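Dropping a Class in Week Eight

I dropped organic chemistry in the eighth week of last semester. I had a 61 average, a lab partner who had already left, and a second exam coming that I was not ready for. I've been asked about it a few times since, mostly by people on my floor who are thinking of doing the same thing with some other class, so I'm writing down how it went.

I came to Hornham as a biology major. My schedule that fall was organic chemistry with lab, statistics, a history seminar, Spanish, and a one-credit thing on library research that met at 8 in the morning. I also worked 10 hours a week at the circulation desk. On paper that was a normal load. Other people in my dorm had more.

The trouble started in the third week, when I got a cold and missed two lectures. In most classes you can miss two lectures and borrow notes. In this one each lecture sat on top of the one before it, and I never really got back to level. I went to the review sessions in Skendcombe Hall, which were packed, and I would leave understanding the problem on the board and nothing else. There were 284 of us in the course. The professor was fine. She held office hours and I went to one of them, too late to do much good.

What I did instead of dealing with it was study more hours. I quit going to the pool. I ate dinner from the vending machine outside the reading room. I started turning in Spanish homework half finished, and my statistics grade slid from an A to a B minus while I was busy trying to save a D. My roommate asked if I was mad at her. I wasn't, I just hadn't talked much for two weeks.

My advisor is Ingrid Ferreira. I had met her once, at orientation, for ten minutes. I sent her an email late at night that was much too long and she wrote back in the morning with one line telling me to come by at 2. She had my transcript up and asked me what I would do with the time if I got it back. I said sleep, and then statistics. She said that was a reasonable answer and showed me how the withdrawal form worked. At Hornham it goes through a system called Vuda, and the button is under Registration, then Changes, then a page that looks like it's for something else. You need the instructor's approval too. Mine came the same afternoon.

I had two worries, money and the W. The money part was simple in my case. I stayed above the full-time minimum without the class, so my aid didn't change. If dropping would put you under the minimum, go to the financial aid office before you touch the form. They are slow on the phone but fine in person.

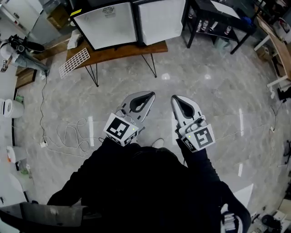 Does a W on your transcript hurt you later? One of them probably won't matter much, but a string of them will get asked about, so it's worth having a plan for the class before you withdraw.

My plan was to take it over the summer, when it would be the only thing I was doing. I've since changed that to next fall, with a lighter schedule around it. I finished the semester with a B plus in statistics and an A minus in Spanish, and the history paper I had been dreading ended up being the best thing I wrote all year.

I still felt bad about it through January. My parents took it better than I expected. My dad wanted to know if we got any of the tuition back, and we didn't. A few of us from the old lab section still meet at Nic Giolla for coffee, and two of them passed the class with grades they're happy with. I'm borrowing their notes for the fall.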